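I-seul So has the kettle on before I've got my coat off, and within a minute she is talking about trays. She has fifty-three of them in the back room of her flat in Grurkstead, and she is as cheerful about them as other people are about their dogs.

"I started with two," she says. "Two! For buttons. My aunt gave me a biscuit tin full of buttons and I couldn't bear tipping the whole lot out each time I wanted a blue one. So I put the blues in one tray and everything else in another, and I sat there feeling like a queen."

That was four years ago. The buttons now fill a whole run of trays by themselves (she reckons 800 buttons, and having seen her labels I believe her), and the rest of the room has gone the same way. Thread, zips, fuses, picture hooks, seed packets, the little bags of spare screws that come with shelves. She mends clothes for half the street and runs a Saturday class called Irell, named after the road she grew up on, where people bring a drawer from home and leave with it sorted.

A whole drawer? In one morning?

"One drawer, yes, and it's plenty! People turn up wanting to do the kitchen, the loft and the shed. I say no, choose the drawer that sticks when you open it. That's the one with your whole life in it."

Her method is lovely and simple. Everything comes out onto an old sheet. Then you clean the tray or the drawer before you decide on anything at all, and she is quite strict on this point. Most of her class want to get straight to the sorting, and she makes them wash up first.

"An empty tray looks clean from the door," she says. "Get your nose down to it! There are always little grey bits at one end, and you think, where did you lot come from? It's fluff, it's grit, it's pencil. If you put your nice buttons back on top of that, you've just tucked the dirt in for the winter."
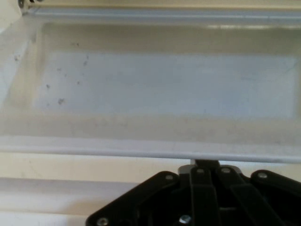
**At home: Cleaning and sorting**

She likes pale plastic best, the sort that lets a bit of light through, and she likes a tray to be shallow. Deep ones are a trap, in her view. "You put one thing in, then you put a thing on the thing, and by February you're digging." Sloping sides please her too. You can push a cloth down and up again in one go, and a small button will slide up under your finger when you want to pick it out. She shows me this several times. It is very satisfying, and I have a go myself.

For washing she uses warm water, a drop of washing-up liquid and a soft cloth. A dry paintbrush goes round first to lift the loose specks, and she saves an old toothbrush for the rim, where there's often a ledge that catches dust. She won't have scouring pads in the house. Fine scratches don't trouble her ("a tray's allowed to have a life") but she says a rough surface holds on to muck and makes the next clean twice as long.

I ask about fittings, as I have a cabinet at home with a drawer that squeaks. She brightens even more, if such a thing is possible. "Oh, do the metal bits! Everyone forgets the metal bits. A cotton bud, hardly damp, then dry it straight away. I do mine while I listen to the radio."

Her friend Hong, who comes to the Saturday class and brings the cake, thinks all this is a bit much. Hong keeps everything in jam jars. The two of them have been arguing over jars and trays for as long as they've known each other, and I-seul gives way on one matter only, dried beans. "Beans can have a jar. Fine."

What does she do with the things that don't belong anywhere? She goes to the shelf and brings back a tray with a paper label reading HURACH. It was her grandfather's nonsense word for odds and ends, she explains, and the whole family used it. Every home should have one such tray, and only one. When it's full you go through it with a cup of tea and be firm.

"Then you wash it," she adds, already looking round for the cloth.

Her next free Saturday place is a fortnight off. I've put my name down, and I'm bringing the drawer that sticks.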